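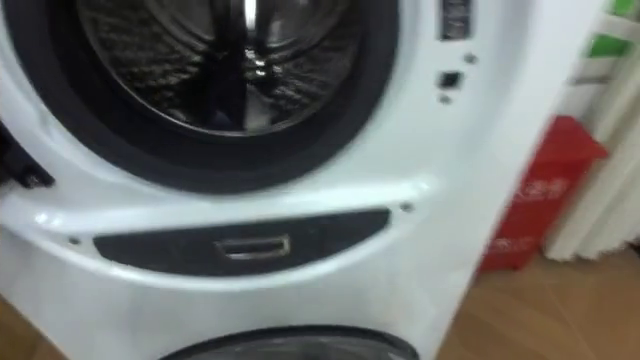 The stacked pair in the laundry cell at Tokside, close up.

Home | Visits | Workshops | Write to me
Print this page | E-mail to a friend
Reading time: 3 minutes

I'd been badgering Akua Agyeman for a look round Tokside since September, and she finally gave in (thank you, Akua!). I got the whole morning in the laundry cell, and I'm still talking about it at home.

They call it a cell but it's done up as a bedroom, with a proper bed and a wardrobe, and the washing machines stand at one side. I'd expected cages and yellow lines, so that threw me a bit. Elikem Sowah looks after it and he was very patient with my questions, even the daft ones.

Most of his morning goes on setting up. He starts with the cables, which come down from overhead in a great black and purple bunch, and he runs his hand along every one he can reach, feeling for kinks. Then the ankles, then the fingers. There's a log sheet with 24 lines on it and he fills in every single one — in pencil, he won't have pens near it. A finger joint gets swapped after 354 hours whether it's grumbling or not. The old ones go into a biscuit tin, and yes, I was allowed to rummage.
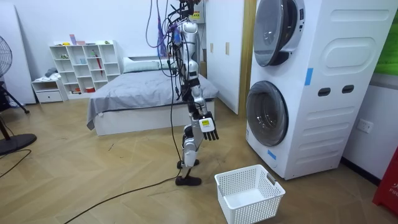
One foot up, hand over the basket, bed behind.

I got terribly keen on the basket. If it's set down too far from the machines the robot has to lean, and Elikem doesn't like it leaning, so he fusses over where it goes every time. He fusses over the floor cable too, and checks where it lies before anybody switches anything on. I stepped over it like a cat all morning.

Repairs happen on a bench next door, where Si-woo Ahn had a spare hand in bits on a tea towel. She let me turn one of the screws, and I dropped it. We found it in the end, under the radiator!

Lunch was jollof from the canteen, very good. If you fancy going, write to Akua well ahead and wear flat shoes. The 12 bus from Clodstead stops right by the gate, but the last one back is earlier than you'd think, and I had to run for it with my coat half on.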